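Bench notes: keeping a two-arm tabletop cell happy

Workshop tips, page 3. Same deal as always, quick notes, add your own at the bottom.

Morning start. Wipe the table first, before power. Damp microfiber, no spray cleaner anywhere near the wrists. White tops show everything and thats the point of having one, you spot a dropped screw right away. If you find a screw, stop and find out where it came from. Check brackets first, then fingers, then under the table.

Then power, left arm, wait for it to settle, right arm. Not both together. Ours trips the strip if you do both together. Haris Gashi wired the strip and says it's the strip, not the arms, fine, still one at a time.

Backdrop. Plain pale fabric, hung from a closet rod. Steam it if you want, I gave up. Creases don't bother the grippers any. What does matter is the hem, keep it off the floor or it gets pulled by shoes and the whole thing creeps sideways over a week. Binder clips on the rod, one each end and one in the middle. Wash cold, hang damp, most of the wrinkles drop out by themselves.

Fingers. Black plastic, the slotted kind. They flex, they're supposed to flex. What they are not supposed to do is wobble at the root. Grab the tip, push sideways with your thumb, watch the bolt end. Any movement there and you snug the bolts. Snug, hand driver, short handle. Power driver will strip the plastic and then you are buying fingers. Ask me how many sets.

Look through the slots with a flashlight for whitening around the bolt holes. White haze = stress = swap it soon. Actual crack = swap it now. Swap both fingers on that hand, an old one and a new one don't bend the same and your grip goes off center.

Cleaning fingers: dish soap, warm water, old toothbrush for the slots. Off the arm obviously. Dry overnight. No alcohol on ours, went cloudy and brittle in a month, yours may be a different plastic so test on a dead one.

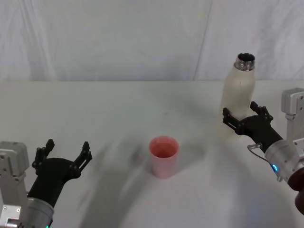 Grip check next, every day, takes no time. Use the same props every day or it tells you nothing. A light tumbler and a bottle is plenty, one squashy thing and one tall thing. Cups are good because a cheap plastic one goes oval the second your closing force creeps up. Look down into the rim while the gripper closes. Round = ok. Egg = back it off. Retire the cup when it gets a permanant dent.

Bottle is for tip-over. Approach low on the body with the hand wide open, both fingers clear, then close slow. If it rocks before both fingers are touching you are off center, fix the position and leave the force alone. People always turn up the force. Don't. Leave caps off so you can pour a bit of sand in for weight, then take it out again, an almost empty bottle is the harder test. And no water over the wrists, ever!!

Props live in a bin under the bench, label on the bin that says NOT FOR DRINKING. January we lost a tumbler to somebody's iced tea.

Cables. The thin one by the wrist is what fails first. Leave a loop. Enough slack to turn the wrist all the way both directions with a finger's width left over, not so much that it can get in the gripper. Push the connector in till it seats, then tug gently. If the arm drops out only in one pose, it's this cable, dont even open the laptop. Turn the wrist by hand (power OFF) and feel for where it goes tight. Zip ties: leave them loose enough to slide. A tight tie is a hinge, wire breaks right at it. We went to velcro strips and haven't looked back.

Brackets. Metal plates, lots of screws. Paint marker line across each head onto the plate after you tighten. Then it's a two second look, line broken = screw turned. Blue threadlocker, a dot, metal to metal only. Keep it away from the plastic, it eats some plastics. We keep ours in the Sobczak tin so it doesn't wander over to the finger drawer. Go round the brackets every 16 hours of run time, or Friday-ish, whichever you remember. Edit: someone asked, yes, hours with arms moving, parked hours don't count.

Wrist lights. Learn what yours do when everything is fine and tape a note to the bench. Colors mean different things on different makes, so don't trust a chart off a forum. Ours got swapped hand for hand after a repair and we spent a whole evening chasing a fault that was just the note being wrong. Write the date on the note.

Light. One lamp up high and a bit behind makes long shadows across the table and they move when the arms move. Ok for hand checks, bad if you are trying to judge how far the fingertips are off the surface. Second lamp other side, bounce it off the ceiling. Or just get your eye down at table level and look across, cheaper.

Parking. Fingers open, always. Left closed overnight ours took a set and came up short of full width in the morning. Rest the arms out toward the sides so the middle of the table is clear. Power off right, then left. Dust cover is an old pillowcase on each hand, works better than the thing we bought.

Log. Paper, pencil on a string. Date, hours, what you touched. We're at 2584 on the left arm and the only reason I know when the last finger swap happened is the notebook. Right arm is on its 17th line in the repair section, mostly that cable.

Spares worth having in the drawer:
fingers, two full pairs
wrist cable, 3
bolts for fingers, a baggie
paint marker (they dry out, store tip down)
short hex driver that nobody is allowed to borrow
velcro strips

Still to write up: re-leveling the table after you move it, shims vs feet. I like shims. Also the squeak in the left shoulder, if anyone has fixed one without pulling the cover let me know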